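3.2 Landing condition and handling of shore crabs

The fishery at Trundville is small and mostly done by hand. Traps are set in the channel on the falling tide and lifted the next morning, and the catch is sorted on deck before it reaches the quay. Our interest in this section is what happens to the animals between the trap and the buyer's scale, a stretch of time that earlier surveys of the estuary treated as a single step and did not record separately.

We worked with 24 license holders over one season, starting in September. Each kept a paper log in which they wrote down the trap line, the number of hours the traps had been in the water, the type of container used on board, and the time of landing. The logs were collected at the quay by Upendo Khaemba, who also graded the crabs. In total 1,023 crabs were graded. Animals that were below the legal size, or that carried eggs, were returned to the water by the crew and do not appear in the totals.

Grading followed a four-point scale. Grade 1 was given to a crab with all limbs present and a hard shell free of cracks. Grade 2 allowed the loss of one walking leg. Grade 3 covered the loss of two or more walking legs or of one claw, and Grade 4 was used for any crab with a broken shell or one that did not respond when touched at the mouthparts. Shell color was noted but did not affect the grade. Crabs late in the molt cycle are often darker and more yellow than recently molted ones, and they may carry pale scars or worn areas that a buyer can mistake for damage. In the first two weeks we found that graders without training marked such animals down by one grade on average, so the rule on color was written into the protocol and the early sheets were graded again from photographs.

The limbs call for more care. A shore crab will shed a leg at a fixed point near the body when the leg is held or twisted, and the wound seals quickly. For this reason a missing leg says little about when it was lost. We separated old losses from new ones by looking at the stump: a dark, closed stump was scored as old, and a pale one as new. Only new losses were used in the comparison of containers.

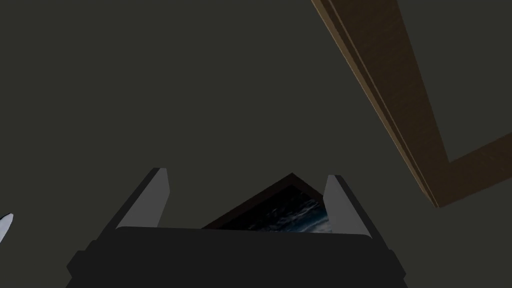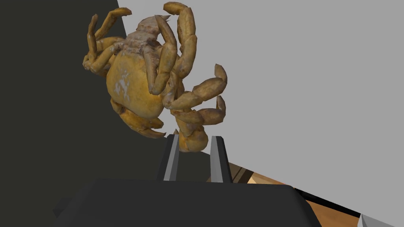
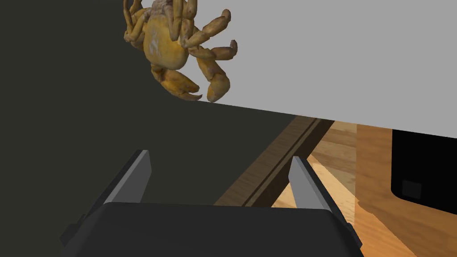 Figure 4. Computer-rendered views. The second and third show a crab with a mottled yellowish shell and splayed, jointed legs.

Three kinds of container were in use. Most crews had open plastic tubs, which are cheap and easy to rinse. A smaller group used lidded crates lined with wet sacking, and five boats used mesh bags hung over the side until the end of the trip. Crews chose their own containers and we did not ask anyone to change. The comparison is therefore open to the usual objection that careful crews may prefer one container over another. We return to this in Section 5.

New limb loss was highest in the open tubs. Crabs in the tubs were free to climb over and grip each other, and several crews reported in their logs that the animals at the bottom had to be pulled apart at the quay. In the crates the sacking gave the crabs something to hold and kept the layers separate. The mesh bags gave mixed results. Shell damage was rare in them, but legs were caught in the mesh when the bags were emptied, and two crews gave up on the bags before the season was over.

Time on board mattered less than we expected. The longest recorded gap between lifting and landing was 54 hours, during a spell of bad weather when one boat sheltered at Holanda. The crabs from that trip were kept in crates and graded no worse than those landed on the same day by boats that had been out for a single night. Air temperature had a clearer effect. On warm days the share of Grade 4 crabs rose in the open tubs and stayed flat in the crates, which fits what buyers told us about drying of the gills.

Buyers were interviewed separately. Annunziata D'Amico visited the two firms that take nearly all of the local catch, Troromex and Grernel, and asked how they set the price of a mixed box. Both pay a flat rate per kilogram for Grades 1 and 2 and reject Grade 4. They differ on Grade 3. Troromex takes these crabs at a reduced rate for picking, while Grernel leaves the decision to the person on the scale. Crews who sold to Grernel described the outcome as hard to predict, and a few said that they kept Grade 3 crabs back for bait or for their own kitchens. These crabs were graded but never weighed, so the landed weights in Table 6 are slightly low for that group.

The logs had gaps. Of the trips reported by the crews, 49 had no entry for container type, and these were left out of the comparison but kept in the totals. Soak time was missing less often. Where it was missing we filled it in from the tide table, on the assumption that traps were set on the last falling tide before the lift. We checked this against trips with complete records and the match was good, except on lines set in deep water near the bar, where crews sometimes leave their traps for a second night.

One further point concerns sorting on deck. Crews who sorted directly from the trap handled each crab once, and those who emptied the trap into a tray and sorted from there handled it twice or more. We did not record this in the first month and can only compare the later trips. Among those, new limb loss was lower with sorting from the trap, whatever the container. The number of trips is too small to separate the two effects fully, and we treat the result as a reason to record handling from the start in the next season.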